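**Prellon bin trolley, double-sided, on casters**

Right, the bin trolley. I get more emails about this one than anything else I sell, so I've finally sat down and written the long version (sorry to everyone who got the three-line version last year!).

It's a tall rack on wheels that you fill from both faces with little stackable parts bins. Small ones up high, where you can see into them, and whatever you like down low. We've had ours on the shop floor at Grerncombe since September and I'd be lost without it - I used to keep all my fasteners in ice cream tubs and margarine containers, and I spent half my life tipping them out on the bench looking for one washer.

You can order it bare or with bins. Bins come in orange, red, white or light grey, and you can mix colours however you want at no extra charge. Benoît Barbier talked me into sorting by colour, one colour per type of job, and I grumbled about it for a week and then redid the whole thing his way. Juwita Wuisan does hers by thread size and ignores the colours completely. Both work fine!

The top is flat, so you can park bigger storage boxes up there. Don't put anything heavy on it, please. The heavy stuff goes in a tub on the floor beside it, or in the bottom row. 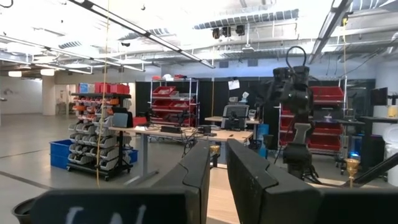
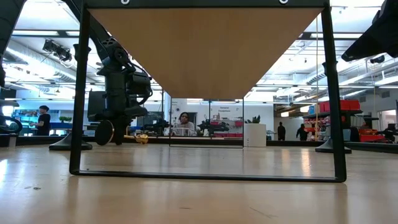 *The Grerncombe workshop. Bin trolley at left in the first photo, with the long table on grey metal legs; little black-framed stand with the tan wooden top in the second.*

While I'm at it, people keep asking about the other bits of furniture too, so quickly:

**Osman long table.** Light wood top, grey metal legs. Long enough that two people can have completely separate messes going. Wipe the top with a damp cloth and a drop of dish soap and leave it at that - Teguh Ngui used a kitchen scourer on his and he still brings it up.

**Prorkard bench stand.** A small black frame with a light tan wooden top, bolted together, thin legs and a rail along the bottom. It sits on your bench and lifts things up closer to eye level, with the space underneath left open. I bought one to try and ended up ordering 6 more. Check the bolts after the first couple of weeks and nip them up if they've moved (an ordinary spanner does it, go easy).

**Prices**

| Item | Price |
|---|---|
| Bin trolley, bare | $491 |
| Bin trolley, full set of bins, both sides | $1,419 |
| Osman long table | ask me |
| Prorkard bench stand | ask me |

The trolley comes flat in 2 cartons. Get a mate to help you stand it up, and fit the casters while the frame's still on its side. I did mine the other way round and I don't recommend it. Load the bottom rows first and work up, and do a bit on each face as you go so it stays balanced.

Loose bins are sold separately if you crack one or want to change your colours later. Lids, no, I don't have lids. I've asked.

Pickup from Grerncombe is free, just let me know which day suits. For delivery, Retno Sutanto does the quotes - send her your postcode and tell her if there are stairs. Eleni Ivanov looks after anything that turns up damaged, and she'll want a photo of the carton before you cut it open.

Page updated April 16, 2026 with the new trolley prices. Orange bins are on back order at the moment, the other colours are on the shelf.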